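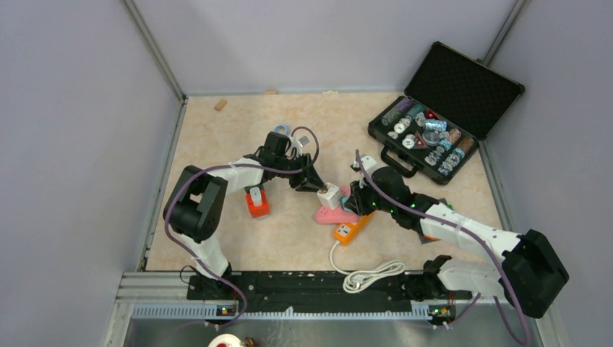
Last term Darragh Kinsella asked why a paint chip never looks the same once it is up on the wall, and whether the store had mixed it wrong. Most of unit 4 is an answer to him.

Unit 4: Color in rooms

Terms to know
Hue – the family a color belongs to (red, blue, yellow).
Value – how light or dark it is.
Chroma – how strong or dull it is. A gray with a little violet in it has low chroma.
Undertone – the weak hue inside a neutral. You see it best next to a true white.

Size of the sample
A small chip is seen against whatever surrounds it, usually white card. On a full wall the color also reflects onto itself from the other walls, so it tends to look stronger. Paint a large board and move it between walls.

Light
North light is cool and fairly steady. Afternoon sun from the west is warm and will turn a violet gray close to plain gray. Look at the board at 8 in the morning and again after dark with the lamps on.

Floors
A pale floor throws light up the walls and carries its own tint with it. Check the board standing on the floor, then at eye level.

Reading: Triantafyllou, chapter 8, up to page 200. The Rustville house plans on page 286 are for unit 5.

Bring your board and two gray samples to the next class.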